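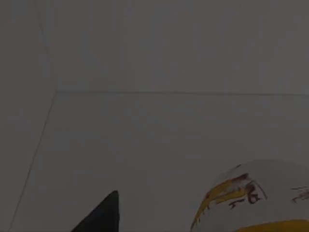 News & Media | Robotics and Automation

Search this site Enter keywords Go

Prillden Opens Simulation Laboratory to Visitors for September Open Day

Prillden welcomed 464 visitors to its Simulation Laboratory in September for an open day devoted to robotic handling of household and decorative objects. Guests followed the laboratory's work from the first virtual trial through to the review of results.

The program opened at 10 a.m. with remarks from the laboratory's director, Li-hua Hsu, followed by demonstrations of Ollamo, the simulation software in which Prillden plans and tests gripper movements. Sessions were held in the main hall and repeated in the afternoon.

In the simulated work area, a dark gripper finger and a rounded white object with brush-like painted decoration in yellow and reddish brown share a plain gray surface. Staff explained how the position of such an object can be changed between trials, and how the same task is then run again from a new starting point.

"Visitors often ask to see the finished machine first," said Dr. Hsu. "We wanted them to see the preparation, which takes up most of our working year and is where our younger engineers learn the trade."

Raed Tannous, head of simulation, presented the Cindard object library, which now holds 1,139 models. Of these, 77 were added over the summer, many of them rounded items with painted surfaces. Mr. Tannous noted that curved shapes remain a demanding subject for grasp planning - small changes in approach angle can lead to very different results.

An afternoon session led by Edem Bawa invited students to set up their own trials at shared workstations. Each group prepared a run of 100 attempts and discussed the results with laboratory staff. Places were filled before noon.

The open day was supported by the Chiu Fund for Technical Education, represented by Yuk-lan Ho. Ms. Ho confirmed that the fund will continue its support of the student sessions next year.

Schools and companies wishing to arrange a group visit may write to Po-yen Yuen, Office of Public Programs, Prillden. Visits are free of charge and last two hours.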